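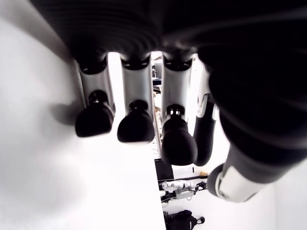
Home Setup Calibration Trials Scoring Troubleshooting

5. Running the cube-to-tray comparison

This section covers the Neltora comparison trial, in which the same trained policy is run twice: once with head and wrist cameras, and once with the head camera only. The Garix method note says the wrist views account for most of the policy's success. We have not been able to confirm that, and the steps are written so that you can find out on your own bench before you repeat the claim.

You need a calibrated pair of hands (Section 4), a puzzle cube, a round tray and 80 free minutes. Allow longer the first time.

5.1 Check the wrist views

1. Home both arms and open a live view from each wrist camera.

2. Hold the hand over bare table and look at how the white surface comes out. If it has gone to plain white with no more than faint gray in it, lower the exposure until the surface has some tone. The policy was trained on whatever the cameras gave it, so write down the old setting before you touch it.

3. Look for the hand's own shadow. A policy can learn to read height from the shadow and do very well until someone moves a lamp. Leave the room lights as they are for the whole session.

4. Look past the table. Between and below the fingers, the wrist camera picks up whatever is standing in the room, and it picks up a good deal: racks, bags, another robot. Do not tidy between the two halves of a comparison. If you must move something, start the comparison over.

NOTE: The method note describes the wrist view as "object-centered." Before the reach begins there may be no object in it at all.

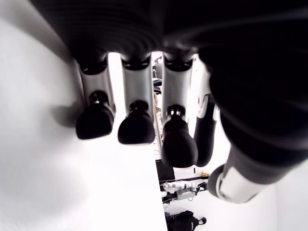
5.2 Set the table

1. Put the tray between the two arms, close to the near edge of the table. The head camera may lose the near part of the rim. That is acceptable if it loses the same part every time.

2. Scramble the cube. A solved cube shows large blocks of one color, and we saw enough odd behavior with one that we stopped using it.

3. Set the cube beyond the rim, up and to the right of the tray, within reach of the right hand. Use one of the 9 start positions on the placement sheet, in the order the sheet gives. Do not choose the position yourself. People who know which condition is running place the cube kindly.

4. Check that the cable bundle behind the right wrist can swing outward without catching on the table edge.

CAUTION: Keep your hands off the table once the policy is armed. The stop button must be within reach of a person who is watching the arms, not the screen.

5. Start recording on every camera, including the ones the policy will not be given. You will want the wrist footage from the head-only runs later.

6. Run the policy. Do not nudge the cube if a finger or thumb touches it and stalls. A touch and a stall is a result. 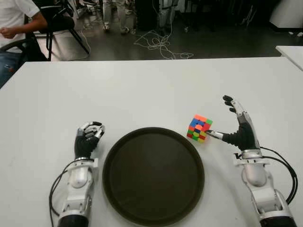
5.3 Score the trials

1. Score from the recordings, after the session. Have a second person score them without the condition labels. At Carkska this was Meron Birhane, and her marks differed from the operator's more often than we liked.

2. Mark each trial with the furthest stage reached: contact, grip, lift, release in tray.

3. Decide on a time limit before the first trial and keep to it. 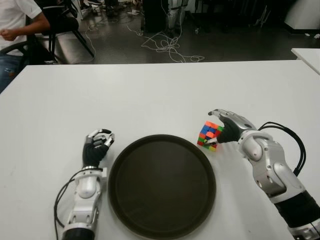 Grip is the stage that causes arguments, and it is where we think the published figures are softest. The Garix note counts a grip when the hand "closes on" the object. Under that rule, fingers pressed to the right side of the cube with the thumb tip on its lower part would score, and so would the same pose with the cube sliding away a moment later. A single still cannot tell you which one you have. With the cube beside the rim and nothing in the tray, mark the trial as contact until the recording shows the cube held through a closing motion. Count a lift only when the cube has clearly left the table in the head view.

5.4 What the numbers will bear

Wondimu Gebretsadik ran our first comparison with five trials per condition and got a large gap in favor of the wrist cameras. He repeated it with more trials and the gap shrank. Which of those you would call the finding depends on when you stop, so fix the count in advance.

Note also that cutting the wrist input from a policy trained with it is a harsh test. The policy may fail because it is missing an input it expects. A fairer test trains a second policy on head views alone, using the same demonstrations. We estimate around 500 for a useful answer and have not collected them. Until somebody does, please report the result as "policy degraded when wrist input removed" and leave the word "essential" out.

If your two halves come out equal, see Section 6 and check first that the wrist feed was really switched off.

Neltora Setup Guide | Contact | © Carkska | Back to top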